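Repair labels should be on the outside of the machine

For the past 3 years I have kept the service records for a shared commercial laundry. The work is unglamorous and most of it consists of finding a part number. My argument here is narrow. Any appliance sold for use in a workplace should carry, on an outside face, the model code, the serial number, the year of manufacture and the rated load. It should be possible to read these without a screwdriver.

The present practice is poor. On the Yeoman dryers we run, the rating plate is riveted behind the lower kick panel. Four screws hold the panel on. The machines are stacked, so the upper plate can be read standing up and the lower one only by lying on the floor with a torch. The Nekon washers are worse, as the plate sits on the rear wall, and the rear wall faces a concrete block partition with a hand's width of clearance. To read the serial number, the water is isolated, the machine is unbolted and walked forward, and the drain hose is checked again afterwards.

Manufacturers give two defences. The first is that the label is protected from wear. This had some force when labels were printed paper. It has very little now that etched and anodised plates are cheap. A plate on the front of a lathe survives decades of oil and swarf, and a plate on the front of a dryer would survive lint.

The second defence is appearance. A buyer in a showroom may well prefer a clean front panel, and I accept that for a household kitchen. A plant room is another matter. The label could go on the side near the top edge, where it would offend no one and could be read in seconds.

Lorraine Ashworth, who managed the laundry before me, dealt with the problem by writing every code on the lids in paint marker. It worked until a Paser unit had its lid replaced under warranty and the new lid arrived blank. We ordered a door seal from memory. The seal was for the earlier drum and cost us a restocking fee.

A code that can be scanned is often proposed as the modern answer. I have no objection to one as an addition. As a substitute it fails in the ordinary ways: the link goes to a product page that has been taken down, or the phone has no reception in the basement. Printed characters at a legible height, in a dark colour on a light ground, have none of these faults.

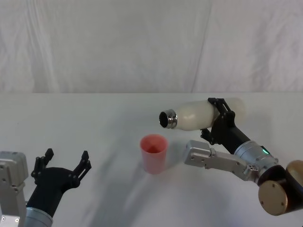

Geelong, December

Derek Bellamy, who services our boilers, has put the opposing case to me several times. He holds that the installer should copy the plate details into a logbook on the day of commissioning, and that a missing logbook is the owner's fault. In principle he is correct. In practice logbooks are lost at every change of lease, and the previous tenant here left one covering a compressor that had already been sold. The machine is the only record certain to stay with the machine.

The change I would ask for is small. The electrical safety standard already requires a rating plate, so an added clause could require that it be visible with the appliance installed as the manual directs. Existing stock could be exempt. A second plate would be acceptable where the first must stay near the terminals.

Until then, read the plate before the machine is pushed into place, and tape a copy of the details to the side panel at eye level.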